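Aasen Garden Tables: Frequently Asked Questions

Does the table need oil?
Only if you want it to stay tan. Left alone it goes gray, and plenty of people pay extra for gray. We suggest one coat in May and a clear conscience until next year.

How much oil is in a can of Sevex?
600 ml, enough for 2 coats on a six-seater. If you run out halfway through the first, you are painting, and should stop.

Can I pressure wash it?
You can. We also sell new tables.

What should I use, then?
A soft brush, warm water and a little dish soap. Brush along the slats and go easy on the grooves.

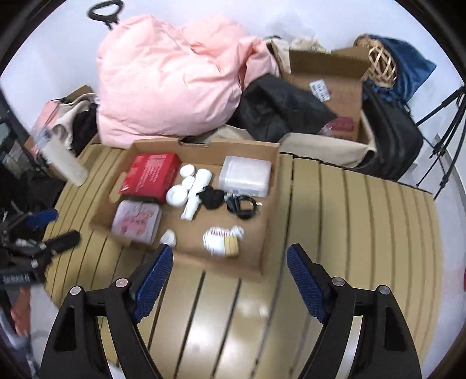

Liv Dalen writes that an old toothbrush beats anything we sell for getting crumbs out of the gaps, and that she has told all her neighbors so. We have stopped stocking the gap brush.

How long before I can eat off it?
Give the oil 60 minutes to soak in, wipe off what's left, and wait overnight. Plates put down early tend to stay down.
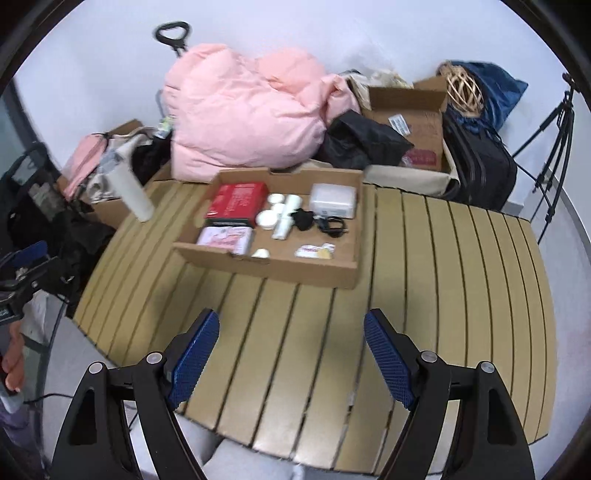

Covers are a separate matter. The Furkov fits every table up to six seats and ties at the legs. The Stustalus is bigger, costs more, and has been known to visit the yard next door in a high wind – tie all the cords, including the annoying one in the middle.

Do you deliver?
Yes, to the curb. The 13 steps up to your deck are between you and your friends.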